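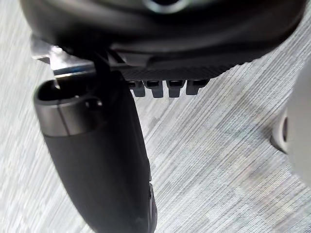 Teaching by demonstration (robotics)

Teaching by demonstration is the business of showing a robot a job instead of writing out every move in code. I've kept this entry up since the old one got merged into "Robot programming" and lost half its content, so please fix what I get wrong!

There are two main ways to go about it. In hand guiding, you grab the arm and push it through the task while it records its own joint angles. In remote control (most people say teleoperation, or just teleop), you stay off to the side and drive the arm with a joystick, a headset or a smaller copy of the arm. I learned on hand guiding and still like it best for anything with contact in it, where you want to feel the part push back. Teleop wins when your own body would be in the way - under furniture, inside a cabinet, down low near the floor.

Where the camera goes

A camera at the wrist sees what the fingers are about to touch, and that's a lovely thing when the job is a lever under a chair seat. A camera up on a stand mostly gets the top of the seat. The price is that wrist views are close and often blurry, black parts on black parts are hard to tell apart, and the whole view swings every time the wrist turns. A lot of teams record both views and let the training sort it out.

The Flilthorpe sessions

The set I know best is the one we recorded at Flilthorpe, with Friederike Pfeiffer running the remote side and me mostly resetting things between takes. It came to 1092 demonstrations across 12 tasks, the longest of them 40 seconds. Friederike is a very smooth driver, and for a while that was a problem. She never missed, so the robot never saw anybody recover from a miss, and the first time it came in a little high on a lever it just stayed there, squeezing air. We went back and recorded 195 more takes with a bad start on purpose (come in crooked, back off, try again) and the next version was much better behaved.

Software

We used Clastska for recording and Piras for playback. Clastska stamps each camera image and arm position with its own clock, so check that the clocks agree before lunch, not after. Plaltetti does both jobs in one program but I've only tried it with hand guiding.

Disagreements

Aidan Mac Carthaigh argues that hand-guided and remote takes should never go in the same training set, as people move differently in each. I mix them all the time - with the person's hands kept out of view - and haven't seen the trouble he describes, though his tasks are fussier than mine.

See also: Teleoperation; Wrist camera; Hand guiding; Imitation learning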